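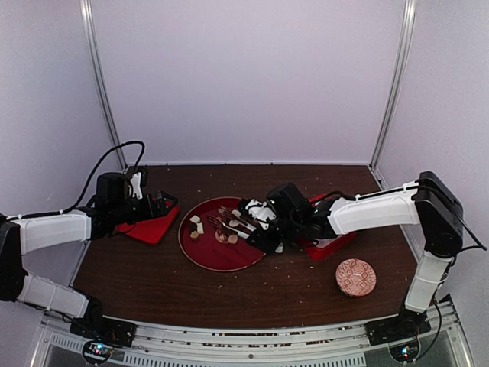 Plato rojo oscuro, mesa marrón.

El trozo de la vergüenza

Octavio Gallardo
2 de noviembre

Hay países que resolvieron lo del último trozo con una norma clara: se lo come el invitado, o el más viejo, o el que primero alarga el brazo. Nosotros preferimos ponerle nombre. Lo llamamos «el de la vergüenza» y, una vez bautizado, lo dejamos morir en el centro de la mesa mientras seis adultos con hipoteca fingen estar llenísimos.

Llevo años defendiendo, con escaso éxito familiar, que esta costumbre es una hipocresía y además un desperdicio. La última croqueta no sabe peor que la primera. Sabe a frío, eso sí, porque hemos dedicado un cuarto de hora a ofrecérnosla unos a otros. «Cógela tú.» «No, mujer, tú.» «Que yo no puedo más.» Quien dice que no puede más pedirá postre, y lo sabemos todos.

La semana pasada cené en Fudon, un sitio nuevo donde no hay primeros ni segundos y todo es «para el centro». El camarero nos explicó el concepto de compartir con la paciencia con que se explica un salvavidas. Éramos cinco. Las raciones venían de cuatro piezas. Todas, sin excepción. Empiezo a sospechar que en la hostelería hay alguien muy bien pagado que se dedica a averiguar cuántos somos para traer una menos. La cuenta, 32 euros por cabeza, sí se dividió con exactitud.

La diplomacia del cuchillo

Peor que no tocar el último trozo es partirlo. Se empieza cortándolo por la mitad, en señal de buena voluntad. Llega otro y corta la mitad de la mitad. Al final queda en el plato una lasca de tortilla que se podría enviar por carta, y ahí sigue, inviolable, hasta que la retiran. He visto tratar con más desenvoltura una herencia.

Mi amigo Haris Farooqui, que creció en una casa donde se comía entre muchos, me oyó contar todo esto con cara de estar escuchando una enfermedad. En la mesa de su madre, me dijo, dejar comida en la fuente quería decir que no te había gustado, y vaciarla, que había que traer más. De modo que el plato no se acababa nunca y el problema no llegaba a plantearse. Le pregunté cómo se salía entonces de allí. «Rodando», contestó. Me parece una civilización superior, aunque reconozco que exige otro presupuesto y otro cinturón.

Se me dirá que la cortesía consiste en estas cosas, en renunciar a lo pequeño para que los demás se sientan tenidos en cuenta. De acuerdo. Pero la cortesía tiene un destinatario, y el trozo de la vergüenza no lo tiene: acaba en el cubo. Cedemos el asiento para que se siente alguien – a nadie se le ocurriría ceder el asiento y que todo el autobús viajara de pie, mirándolo con pena.
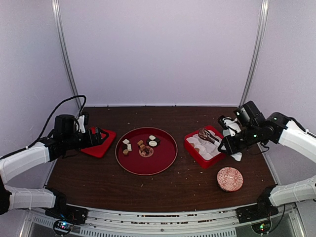
El que se lo come en la cocina

Queda por hablar de la parte más turbia del asunto. En toda casa hay una persona que se levanta a recoger con una diligencia sospechosa, se lleva la fuente y tarda en volver. En la mía soy yo. He comido de pie, junto al fregadero, con la luz del extractor, los mejores bocados de mi vida adulta: la punta del redondo, el último pimiento, un langostino de diciembre que tres cuñados se habían cedido con lágrimas en los ojos. No siento remordimiento. Alguien tiene que cerrar los expedientes.

Lo que sí me inquieta es la cantidad de energía que gastamos en disimular un apetito que todos compartimos. Mi abuela, que crio a cuatro hijos con una cazuela y una mirada, no conocía el trozo de la vergüenza. Servía ella, plato por plato, y si sobraba algo lo adjudicaba en voz alta, como un juez. Había agravios, claro. Mi tío mantuvo durante 12 años que le correspondía un muslo de cierta Nochebuena. Pero el muslo se lo comió alguien, caliente y a la vista de todos.

Propongo volver a eso, o a cualquier cosa que se le parezca. Que se sortee. Que vaya por orden alfabético, aunque los Gallardo no salgamos mal parados y se me note el interés. Que se lo quede quien ponga la mesa. Me sirve hasta el método de mi sobrina, que tiene cinco años, dice «lo quiero» y lo coge, y a la que llevamos media vida, la suya, corrigiendo.

El sábado de marras, por cierto, en Fudon sobró una empanadilla. Nos la ofrecimos por turnos, elogiamos mucho su relleno y pedimos la cuenta. Ya en la calle, Haris propuso ir a tomar algo porque se había quedado con hambre.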